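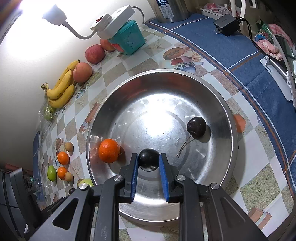 Grasp labels for the Pluscombe fruit set are derived from jaw width over time, with no manual marking of contact. The method below assumes you have already synchronised the width signal with the video. Reflective surfaces are the main source of trouble: in a steel basin like this one, with a black fruit between the blue pads and a bright reflection on the floor behind it, a contact detector that relies on image edges tends to fire early. Width is unaffected by glare, so use it as the primary signal.

1. Load the episode in Kudstead and resample the width signal to 100 Hz.

2. Smooth with a median filter. Do not use a mean filter — it rounds off the closing edge and shifts the label.

3. Find each interval where the width falls and then holds steady for at least 300 ms. Mark the start of the steady part as contact.

4. Discard any interval where the steady width equals the fully closed width. These are empty grasps.

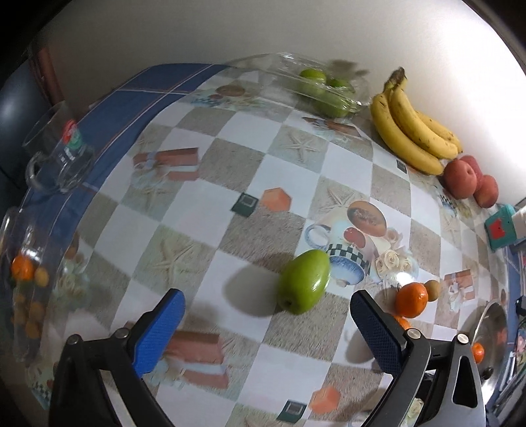 5. For the approach phase, search backwards from contact to the last point of maximum opening. Everything between the two is labelled "closing".

6. Export with the Ayaaba schema and check a random sample by eye.

On our set of 1592 episodes, the width method disagreed with hand labels in 74 cases. Most were soft fruit, where the pads go on closing slowly after first contact and step 3 places the label late. Raising the slope tolerance helps, but it must be set per fruit class.

Category: Robotics > Data preparation
Posted by Fliltalari, December 17, 2023
Print this page | E-mail this page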